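Codwood Community Center: Members' Newsletter

September 2021

CHARITY CARD EVENING RETURNS TO THE MAIN HALL

The Center is pleased to confirm that the annual charity card evening will be held again this fall, following its postponement last year. The event will support the Emen Fund, which helps local families meet the cost of heating, school supplies and short-term transportation. Tickets are available now from the front office during normal opening hours.

The evening will follow the format that members will remember from earlier years. Guests exchange their ticket for a fixed number of chips on arrival, and all play is for points only. No cash may be used at the tables, and chips cannot be bought or redeemed for money at any time during the event. At the close of play, the chips held by each guest are recorded and the leading scores are read out from the stage.

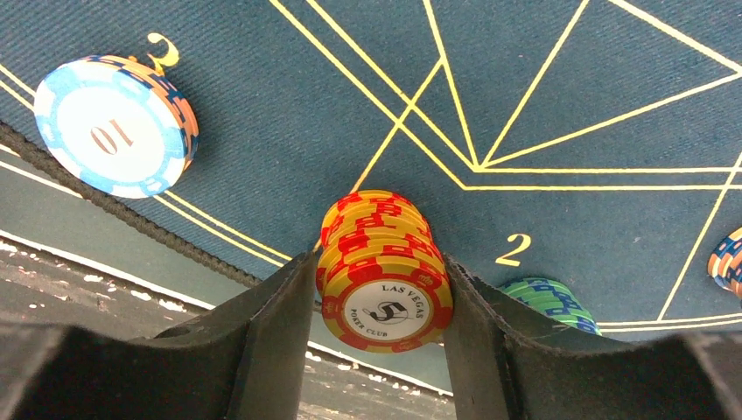 Members are asked to note a change in the way tickets are sold. In past years, tickets were held at the desk under a member's name and paid for on the night. This led to a number of empty seats, and on one occasion a waiting list that could not be used in time. Tickets must now be paid for when they are reserved. A refund will be given if the office is told of a cancellation at least 3 days before the event.

The hall will open at 7 p.m., and guests are asked to be seated by the half hour so that the rules can be read aloud before the first hand. Late arrivals will be seated at the first break. Parking is available in the Kaewmanee Street lot, where the usual evening charge has been waived for ticket holders. The rear entrance will remain closed while work on the drainage continues; the ramp at the side of the building is open and has been resurfaced.

Beginners are most welcome. An introductory table will be set aside for those who have not played before or who would like a slower game, and a short practice session will be offered in the reading room on the afternoon of the event. Places at the practice session are free but limited. Please give your name at the front office if you wish to attend.

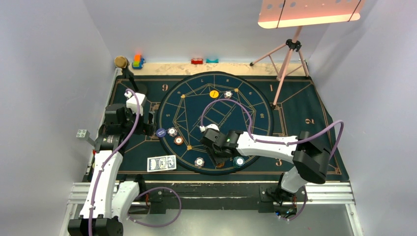

The last card evening, held in August 2019, raised $494 after expenses. The full amount was passed to the Emen Fund, where it was used to replace winter coats and boots for children at the elementary school. The Center wishes to thank all those who attended, and in particular Stovau Bakery, which supplied the refreshments without charge and has kindly offered to do so again.

Wahyudi Ginting, who oversees events at the Center, has asked that members keep the purpose of the evening in mind. "The scores are read out and there is a good deal of laughter, but the Fund is the reason we hold it," he said. "We would rather have a full hall of new players than a few tables of experts."

Seating this year is limited to 95 guests. This is below the capacity of the hall and allows wider spacing between tables. Windows on the courtyard side will be kept open throughout, and members may wish to bring a sweater. Hand sanitizer will be provided at each table. Guests who feel unwell on the day are asked to stay at home and may claim a refund without the usual notice. 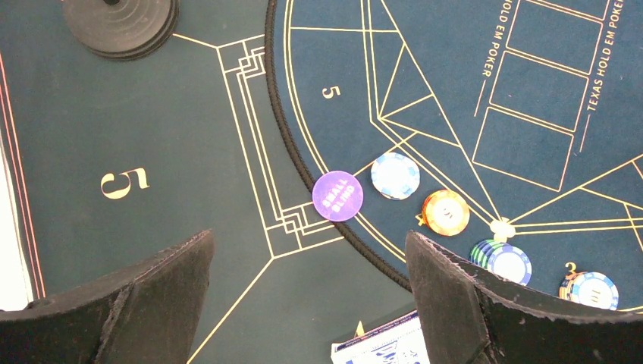
Light refreshments will be served during the break, including a vegetarian option. Guests with food allergies should inform the office when they reserve their ticket. Food and drink may not be taken to the card tables — a rule introduced after damage to the table coverings, the cleaning of which was charged to the event — but seating will be provided in the lobby for those who wish to eat.

The prize drawing will take place after the scores have been announced. Donated prizes may be left at the front office until the day before the event, clearly marked with the name of the donor. The Center cannot accept alcohol, perishable food or used electrical goods. Prizes that are not claimed on the night will be held for collection at the office.

Offers of help with setting up and clearing away would be appreciated. Those assisting will be admitted free of charge and should report to Mr. Ginting in the main hall one hour before opening.

The Center's other evening programs are not affected, with the exception of the choir, which will rehearse in the upper studio that week.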